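4.2 Table surfaces and reported mealtime noise

The second part of the survey dealt with noise at shared meals. Households in Skarkevia and Brernamon were asked which surface they ate from, whether it was covered, and how loud they found an ordinary evening meal on a scale from 0 to 100. Of the 82 households that returned the form, 58 ate at a bare table on most days. The rest used a cloth, separate mats or both.

Households with a bare table gave higher scores than those with a cloth. The difference was clearest in homes with children under school age, where cutlery and cups are put down often and with some force. Bednarek reports the same pattern for school canteens, although the rooms in that study were larger and had hard floors. Room size was not measured here, and we cannot rule out that people with small kitchens are more likely to leave the table bare.

Mats were harder to place. Four households changed from a cloth to mats while the survey was running, and their later forms were left out of the comparison. Several people wrote that mats helped under plates but made no difference to serving dishes – these were usually put down between the mats. Thickness was not asked about, which we now regard as a gap in the form.

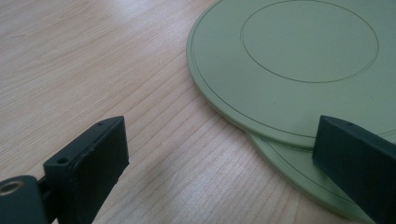 Figure 3. Pale green discs, one lying partly over the other, on a light wooden tabletop.

Does a quieter table lead to longer meals? The forms give no sign of it, as meal length was much the same with and without a cloth. Gulska found longer meals in homes with carpeted dining rooms, but those households were also older on average – a point we return to in section 5.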